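I took the February count at Mallenura because my sister-in-law bailed, and because they promised soup. There was no soup. There was a clipboard, a pencil on a string, and a marsh that smelled like the inside of an old boot.

You're supposed to count curlews. I can tell you now that a curlew at dawn looks exactly like a clump of mud with opinions, so for the first hour I counted mud. Then the sun got over the Amton road and the whole flat just stood up and started walking around! I wrote down 305 and felt like a genius.

The old logbook in the hut said 2,000 for the same marsh, the winter my parents got married. I read that page twice. Somebody had pressed a feather into it, and somebody else had set a coffee cup on the feather. 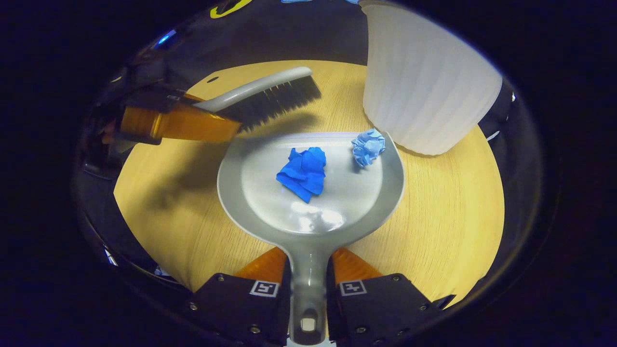 Two bits of blue paper in the dustpan.

I swept the hut before I left (my mother raised me right) and that's when I heard them, way out past the channel, that long bubbling call that goes up and up until your neck prickles. So back out I went, clipboard and all, boots already soaked through, counting out loud like a kid on a staircase.

By the time I couldn't feel my toes I was at 564. I crossed out the first number, wrote the new one next to it, and then stood there with the pencil, wondering whether to mention that one more had just landed behind me.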